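Turia Two-Arm Workstation
Product information and open day demonstrations

Overview

The Turia is a bench-mounted pair of robotic arms for light handling and packing work. It is supplied by Dadora to training centres, repair depots and small production units that handle compact goods in short runs. Both arms are controlled from a single program, and either may be used alone.

The workstation is shown in operation at the Dadora open day each February. Visitors see the standard handling task, which uses a small boxed device and the parts of its case, all laid out on a plain white table. The demonstration is given at normal working settings and is open to questions throughout.

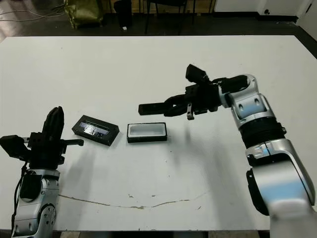

Arms and grippers

Each arm carries a black gripper at the wrist. The two grippers are programmed separately, so that one may hold its position above the table while the other works on an item. Gripping force is set on a scale of 20 steps, and the lower steps are advised for items with a screen or a clear window.

Up to 200 handling programs can be stored on the controller. Programs written for the earlier Gál model may be loaded without change, although the resting positions should be checked before first use.

Handling of small devices

The most closely watched part of the demonstration concerns a handheld device with a small lit screen. The right gripper works at one end of the device while the left arm remains open and clear – an arrangement recommended wherever space on the table is limited.

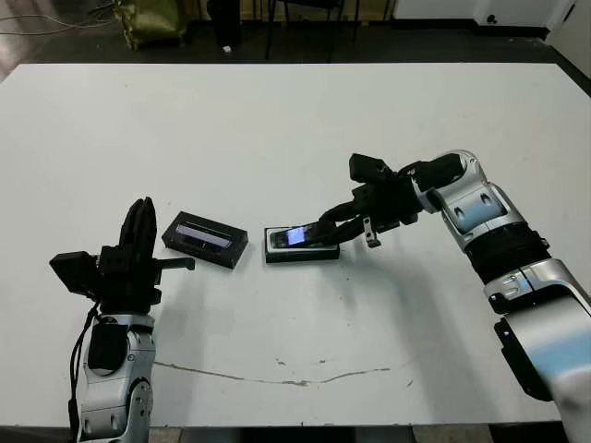 Loredana Melis asked whether the device had to be placed at the same angle every time, and remarked that her own packing benches were seldom so tidy. She was told that the program allows for a moderate change of angle, but that items should not overlap.

Closed boxes and cases

Flat boxes with a clear or reflective top may be approached from both sides. Glare on such surfaces can affect the reading of an item's position, and lighting directly over the table should be avoided where possible. 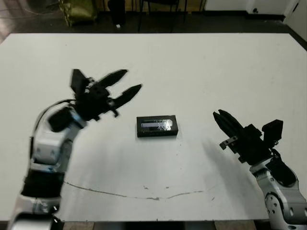
Both arms of the Turia at the table, with the black box between them.

Ordering and visits

Workstation, complete with controller: order code 991
Planned service interval: 2,000 working hours
Control software: Fluvinlow, supplied with the workstation

Requests for a place at the open day should be addressed to Yolanda Van Dusen. Technical questions are answered by Zoltán Medve. Groups are asked to give notice of any item they wish to have considered for handling.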